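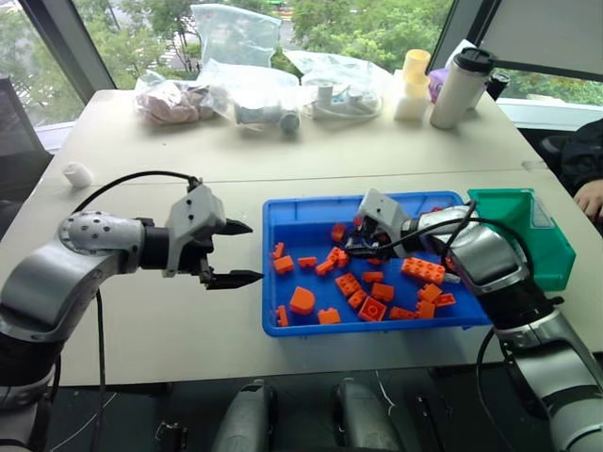
The robotics club at Stulorside met on Tuesday in room 406, and by four in the afternoon the left arm had stopped listening.

"It's thinking," said the girl who had written most of the code.

"It's stuck," said the boy who had written the rest.

The task for the Clekomero round was on the whiteboard. Pick orange bricks out of the blue tray and put them in the green bin. Two arms, 200 seconds, no hands on the table once the clock started. The team from Flatora had done it in April and posted the video, and everyone in the room had watched it more often than they admitted.

She restarted the program. The right arm went down into the tray and closed on a brick. The left arm stayed at the rim with its gripper open.

"Read me the log," she said.

He read it. The left arm was waiting for the right arm to leave the tray. The right arm was waiting for the left arm to say it was clear. They were both being polite.

"Who put that in?"

He looked at the screen for a while. "I did. After they hit each other."

She pulled up a chair and they went through it line by line. It took until the bus had gone. They split the tray down the middle, one side for each arm, and gave the right arm the long brick since it always dropped it on the left.

On the next run the left arm moved. It picked up the flat piece by the wall, turned, and let go 3 inches short of the bin. The brick bounced off the table and went under the Alaoui cabinet.

"That's better," he said, and got down on the floor to look for it.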